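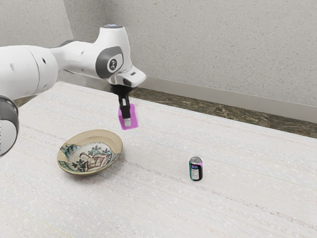
Home | Articles | Topics | Index | Contact
Print this page | E-mail this article

Provenance gap

A provenance gap is a period in the ownership record of a cultural object for which no owner, location or transfer can be documented. The term is used in museum registration, the art trade and restitution law. A gap does not prove that an object was stolen or illegally exported, but it affects how the object may be bought, lent or insured.

Types

Registrars separate open gaps, which have no later record, from closed gaps, which fall between two documented owners. Edgardo Dumlao's study of the Brikley collection listed 900 ceramics and found closed gaps in 43 of them. Most fell between an estate sale and the first dealer's invoice. 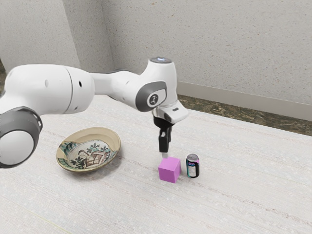 A third group, the nominal gap, was proposed by Rosalinda Catacutan. It covers cases in which the owner is known by name only – no address, receipt or export paper survives.

Research methods

Sources include sale catalogs, customs forms, shipping labels and family letters. Marks on the object itself, such as inventory numbers or old repairs, are compared with the written record. Under the Sachdeva rules, a gap longer than 40 years must be reviewed by two readers working separately.
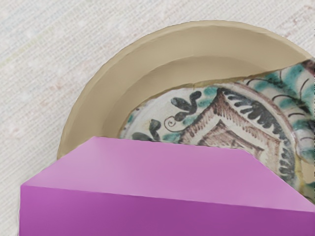

Where the readers disagree, the file is passed to a third reader, who has six months to report. The object may not be sold during this time, though it may remain on display.

Effect on claims

A gap may shift the burden of proof in some courts. Magdy Lamrani has argued that this favors large claimants – usually states – over families. Pascal Hollmann disputes this reading.

See also: Export license; Good-faith purchase; Restitution

Last revised 28 August 2021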